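The oven came with the apartment, along with a shower curtain and seventeen wire hangers. Madalena Mota found it on the closet shelf behind a box of Christmas lights, and because she had no other oven, and because it was January, she set it on the kitchen counter and introduced it to guests as if it worked.

"It's a toy," said Afonso, who had come over for dinner.

"It's compact."

He opened the door and looked in. You could have roasted an olive in there, maybe two if they were on good terms. He shut it again and asked what they were eating.

"Soup," said Madalena.

Her aunt Albertina had views on the matter. Albertina had owned the same Jidard range for most of her adult life and spoke of it the way other women spoke of a difficult first husband. A real oven cost $1,233, she had seen it in the store window, and she would lend Madalena half if Madalena would stop living like a student. Madalena was thirty-eight. She said she would think about it.

What she did was bake a cake. She cut it out of a kitchen sponge, the yellow kind, and frosted it with shaving cream, and when Albertina came by at four o'clock she put it in and turned the top knob as far as it would go.
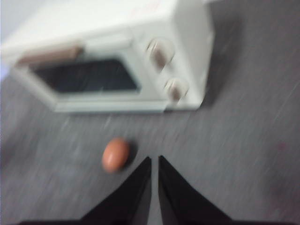
The oven, preheating.

Albertina sat down without taking off her coat. They waited. The upstairs neighbor ran a bath.

"What temperature?" Albertina said finally.

"Medium."

"For a sponge?" She got up, pushed Madalena aside with one hip, and turned the lower knob a little to the left. Then she bent down to the dark window, holding her glasses on with one finger, and stayed there for some time.

"Don't open it," she said. "You always open it too early."

Madalena went to find plates.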